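Filed under: Club lists > Robotics > Build & Task Threads

Subject: Re: [rustby-robots] Grocery task, scoring, and the matter of the lemon

On the list, Caradog Pumphrey wrote:

> Could somebody who was there last night write up where we are with the
> packing task? I have the Lendow entry form open in front of me and it
> wants a "task description suitable for a general audience" in 50 words.
> I have written "robots put shopping in bag" and have 45 left over.
>
> Also, are we still calling the left arm Samuel? The form has a box for
> it. And who has the spare power supply?

Caradog,

Yes, it's still Samuel. The right arm remains nameless after the vote in April, which ended in a tie between two names I won't repeat on a list that parents read. Put "Right" in the box.

The power supply is in my trunk. It has been there a while. I'll bring it.

For the form, try this: "Two arms share one table. Groceries wait in a tray and a basket, with an open cloth bag between the arms. Working together, the arms move the groceries into the bag, keeping it upright and leaving the fruit in a condition someone would still eat." I haven't counted. Trim to taste.

Now the longer answer, for people who missed the session.

The rules changed again. Lendow used to give full marks for anything that ended up in the bag by any route, and those of us who remember the year of the thrown potato will know why they stopped. Each item now has to be let go of below the rim. A drop from above gets half. Tipping the bag over costs you the item plus whatever rolls out, so a late tip is a lot more expensive than an early one, and our software is very fond of a late tip.

The trouble is mostly handles. A canvas bag has no fixed shape and the handles go wherever they like. If one flops across the opening, the planner sees a smaller opening and gets timid, or doesn't see it at all and gets a gripper through the loop. We lost most of an hour to the second kind. For now we lay the handles out to the sides before each run, which the rules allow as long as we don't touch the bag after the start signal.

Grasping is better than it was. Apples are fine. Carrots are fine if they're picked up across the middle. The dragon fruit is a menace, as the depth estimate treats every scale as a fresh opinion about where the surface is. The lemon sits near the corner of the tray, and the wrist would have to bend in a way it has declined to bend. I propose we either fix the approach angle or move the lemon and say nothing.

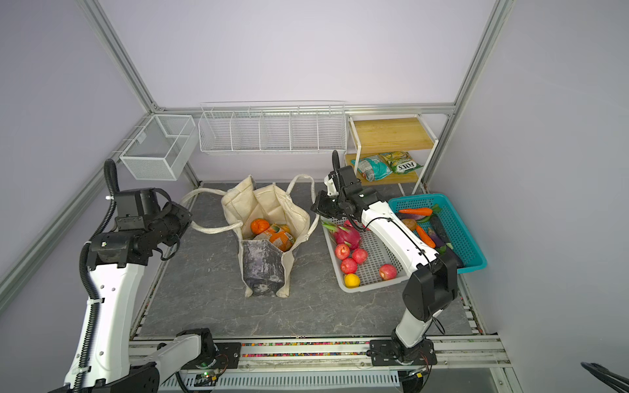 Remano wants to know whether the second arm should be holding the bag open the whole time instead of fetching things, and says that if it did, the tipping problem would go away and we could stop arguing about handles. My answer is that we'd have one arm doing all the fetching, and the clock is 7 minutes. But it's a fair point and I'd like to see it tried before we submit anything. If you want to write that version, take a branch off main and please, please don't name it "final".

Budget: we've spent 665 so far, the largest part of it on gripper pads, followed by fruit. Fruit is a recurring cost. Anyone with a generous apple tree should make themselves known.

Next session is at the usual place, doors at 7. I need 2 people who can stay late to redo the calibration, and one of them has to be tall.

Rustby Robots list. Reply goes to everyone, so check before you complain about anyone.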